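# Neugeborenenfotos zu Hause oder im Studio, wenn schon ein großes Geschwisterkind da ist?

**wolkenschaf_2**

Hallo zusammen, ich lese hier seit der ersten Schwangerschaft still mit und jetzt brauche ich doch mal euren Rat. Unser zweites Kind soll Anfang Dezember kommen und ich hätte diesmal so gern richtige Neugeborenenfotos. Beim Großen haben wir das komplett verschlafen, da gibt es nur Handybilder, auf denen ich aussehe wie frisch aus dem Wäschetrockner gezogen.

Zur Auswahl stehen zwei Sachen. Einmal das Studio Matos in Kallemby, mit dem Auto 50 Minuten von uns, wunderschöne Bilder, alles in so warmen Tönen, Körbchen, Wickeltücher, Mützchen. Und dann eine Fotografin, die ins Haus kommt und einfach den Vormittag begleitet, also Wickeln, Stillen, Kuscheln auf dem Bett. Preislich nehmen sich die beiden nicht viel.

Mein Problem ist der Große. Er ist dann knapp drei und hält es an einem fremden Ort genau so lange aus, wie der Keks reicht. Andererseits ist unsere Wohnung dunkel, das Schlafzimmer geht nach Norden und im Winter haben wir dort eigentlich immer Licht an. Geht das dann überhaupt? Und wie früh nach der Geburt muss man wirklich hin? Überall steht etwas anderes, und wenn es wieder ein Kaiserschnitt wird, sitze ich in der ersten Woche ganz bestimmt nicht im Auto.

Nebenbei plane ich noch einen kleinen Willkommenskaffee für die Familie, und da hätte ich gern, dass es farblich mit den Fotos zusammengeht, weil wir die Karten dann gleich mit verteilen wollen. Bei mir läuft es auf Grau und Senfgelb hinaus.

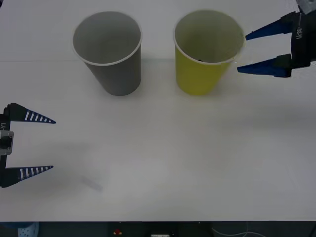 *Grau und Gelb nebeneinander, beide mit weißem Rand*

Mein Mann findet das zu herbstlich, ich finde es perfekt für ein Winterbaby, das NICHT in Rosa oder Hellblau ersticken soll. Würdet ihr Kleidung und Decken für die Fotos auch so wählen oder lieber alles cremeweiß? Gelb soll ja bei Neugeborenen wegen der Haut etwas heikel sein, habe ich gelesen.

Danke schon mal, ich freue mich über alles, auch über Horrorgeschichten!

## Antworten

### pustekuchen_im_norden

Zu Hause, zu Hause, zu Hause! Wir haben beides gemacht. Beim ersten Kind Studio, ganz tolle Bilder, das hängt alles noch im Flur. Beim zweiten sind wir wieder hin und es war ein einziges Drama, die Große wollte den Körbchenplatz für sich, hat die Decke weggezogen und am Ende unter dem Hintergrundkarton gesessen und geheult. Auf dem einzigen Geschwisterbild schaut sie in eine andere Richtung (ich liebe es inzwischen, aber trotzdem).

Beim dritten kam dann jemand zu uns. Die Große hat dem Baby ihre Bücher gezeigt, zwischendurch Lego gebaut, und wenn sie Lust hatte, kam sie wieder aufs Bett gekrabbelt. Das sind mit Abstand unsere schönsten Fotos.

Wegen dem Licht: Nicht das Schlafzimmer nehmen, nur weil da das Bett steht! Matratze oder eine dicke Decke ins hellste Zimmer legen, Deckenlampe aus, fertig. Nordfenster sind übrigens gar nicht schlecht, das Licht ist schön weich. Mischlicht ist das Schlimme, also Lampe und Fenster zusammen, da wird die Haut auf einer Seite orange.

Und frag vorher, wie viele Bilder drin sind. Bei uns waren es 19 und jedes weitere hat extra gekostet, und natürlich will man dann alle.

### wolkenschaf_2

Oh danke, das hilft schon sehr! An die Matratze im Wohnzimmer hatte ich gar nicht gedacht, da haben wir ein großes Fenster. Mischlicht ist notiert.

Bei den Farben bin ich immer noch am Schwanken. Tagsüber sieht das Gelb richtig hübsch aus, abends unter der Küchenlampe kommt es mir fast grünlich vor, vor allem auf der Innenseite der Becher.

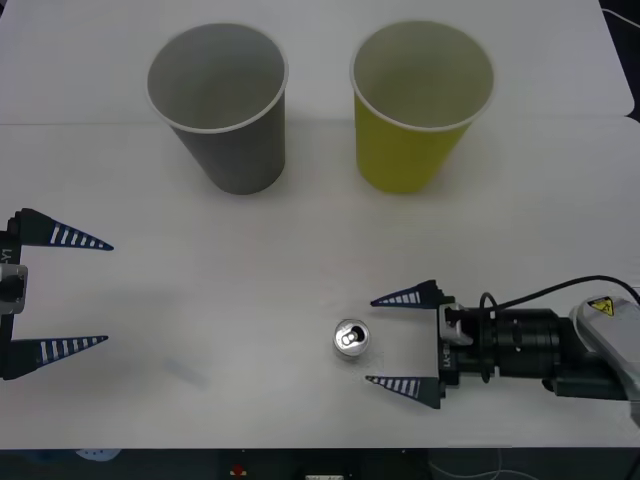 *Hier wirkt das Gelb innen deutlich blasser als außen*

Meine Schwiegermutter schlägt jetzt noch Salbeigrün vor. Ich sage dazu nichts. Wickeltücher habe ich von Cloltetti bestellt, einmal hellgrau und einmal ocker, und zurückschicken kann ich das Ocker immer noch. Die Karten wollte ich bei Cakalar drucken lassen, kennt die jemand? Da gibt es Mattpapier, und die Mindestmenge sind 50 Stück, das ist für uns eigentlich zu viel, aber die Paten nehmen bestimmt welche.

Am Grau halte ich jedenfalls fest, da könnt ihr sagen, was ihr wollt :)
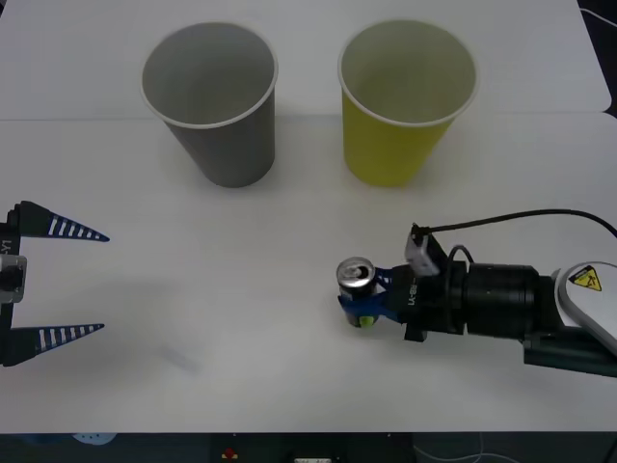 ### halbmond41

Ich halte mal dagegen, Studio kann auch mit Kleinkind klappen. Bei uns durfte der Papa mit dem Großen nach den Geschwisterbildern einfach gehen, die waren nach 5 Minuten im Kasten und danach Spielplatz. Frag doch in Kallemby, ob sie die Geschwisterfotos gleich am Anfang machen.

Zum Zeitpunkt: Die schlafenden, eingerollten Posen gehen in den ersten zwei Wochen am leichtesten, danach werden die Kleinen wacher und strecken sich. Für Bilder zu Hause ist das aber wurscht. Unsere waren fast vier Wochen alt, wegen Kaiserschnitt und Milchstau und allem, und da war dann schon dieser ernste Blick in die Kamera mit drauf. Lass dir einfach einen Termin „vormerken“ und melde dich nach der Geburt. Das kennen die.

Gelb direkt am Gesicht würde ich lassen, falls noch etwas Neugeborenengelbsucht da ist, sieht man das sonst doppelt. Über die Beine oder als Decke darunter kein Problem. Hellgrau ans Baby, Ocker an den großen Bruder, zum Beispiel als Pulli.

Cakalar kenne ich nicht. Bestell dir aber überall erst einen Probedruck, unsere Danksagungen kamen viel zu dunkel an und ich habe alle 41 noch mal machen lassen.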